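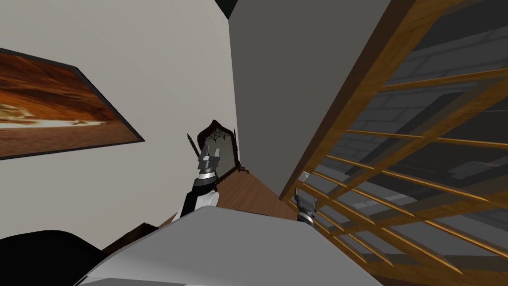

Vol. 22, No. 10

We picked laundry as our topic because every one of us had ruined something in our first month away from home, and it seemed a shame to let all that suffering go to waste. Our project asked a simple question: do students at Studach Hall wash their clothes in cold water, and if they don't, what would it take to get them to try it?

We handed out 400 paper surveys in January, mostly under doors and a few in the dining hall, and got 200 of them back. We were thrilled with that, especially given how many of our own surveys we have thrown away over the years (sorry to the psychology department). The form had ten questions and room at the bottom for comments, and people really used that room. One person wrote a whole paragraph about towels, which we read out loud at our meeting and have kept.

Most people told us they use whatever setting the machine was on when they walked up to it. We hadn't planned for that answer at all! Our survey had boxes for cold, warm and hot, so a lot of students wrote "same as last guy" in the margin, and we had to go back and make a new group for them before we could do any counting.

For the second part we bought plain white socks and a bottle of Wutia detergent at Meijer, stained the socks with coffee, grass and spaghetti sauce, and washed them on cold and on hot. Coffee came out fine both ways. Grass was a little better on hot, and the spaghetti sauce stayed put no matter what we did to it, even with a second wash and a good scrub in the sink.
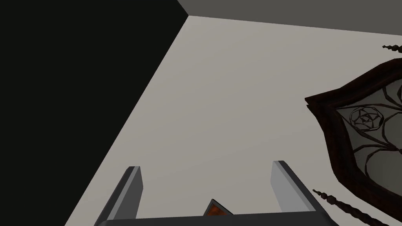

## What we would change

We let the stains dry overnight, and the sauce socks sat longer than the others, so the comparison isn't as fair as we wanted. We would also like to try the Hoteo powder that several people recommended in the comments, and to ask about dryers, which came up far more than we expected. Our sock chart and the blank survey are in the appendix.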